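Fernulness Workbench Top, White

Item no. 3806
In stock at the Fidis warehouse

The Fernulness is a white replacement top for benches, craft tables and sewing desks. It is sold without legs or a base, so you can put it on a frame you already own or order one of ours. The corners are square and the edges are finished on all four sides.

The surface wipes clean with a damp cloth and dish soap. For ink or glue, use rubbing alcohol on a soft rag and rinse afterward. Do not use scouring powder or steel wool. They dull the finish, and dull spots are not covered under the warranty.

Small parts such as beads, screws and pins are easy to find on the white surface. If you work under a strong lamp and find white too bright, the same top is sold in gray as the Nasov.
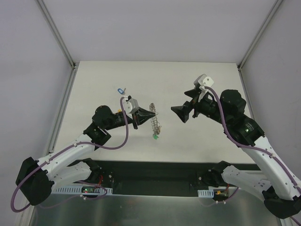
White tabletop with pale gray walls.

Fitting the top

Set the top face down on a blanket and center the frame on it. Mark the holes with a pencil, drill them with the stop collar supplied, and drive the screws by hand. A power driver can strip the holes. Eight screws are included. The James frame comes with holes already in the right places, so you can skip the marking.

Let the top sit flat in the room overnight before you fit it.

Delivery and returns

Orders ship in 5 working days. Tops are sent flat in a carton with corner guards. Check the carton before you sign and write any damage on the delivery slip. Unused tops can be returned within 99 days in the original packing. Tops that have been drilled cannot be returned unless they are faulty.

Customer review

"Replaced the old top on my sewing table. Took me one evening. The pencil marks came off with a damp cloth. I would have liked longer screws for my frame, which is thicker than most." Carla Aoun, 28 Jan 2023

Questions about frame sizes go to Taner Başaran at the parts desk.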